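3.2 Keeping the simulated cell in tune

I look after the Antal cell, and most of my week goes into small fixes that never made it into our earlier write-up. We reset it every 60 episodes, and on Thursday I go through the joint offsets with Leszek Pawlak.

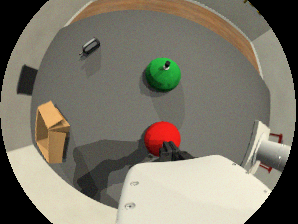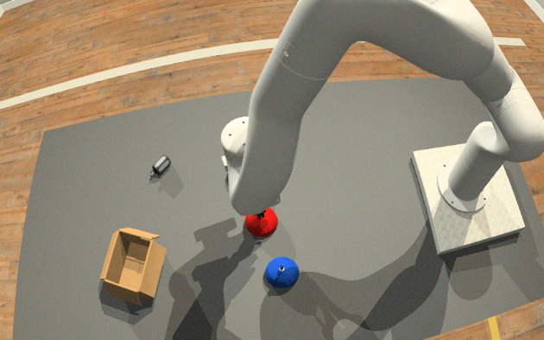

Figure 4. The white arm at work in the rendered cell, with the open cardboard box on the gray surface in both views.

Wrist drift gave us the most grief. Out of 312 logged episodes, 38 had the fingers closing a little too far to one side, and we traced that to an old tool offset left over from the Voltel build. I now check the offset with the fingers directly over the red dome, as in the second view -- a round top makes a sideways error easy to spot. If it's off, I correct the offset file and rerun the last batch (slow, but it saves arguments later). Shadows get switched off for the check and back on before logging.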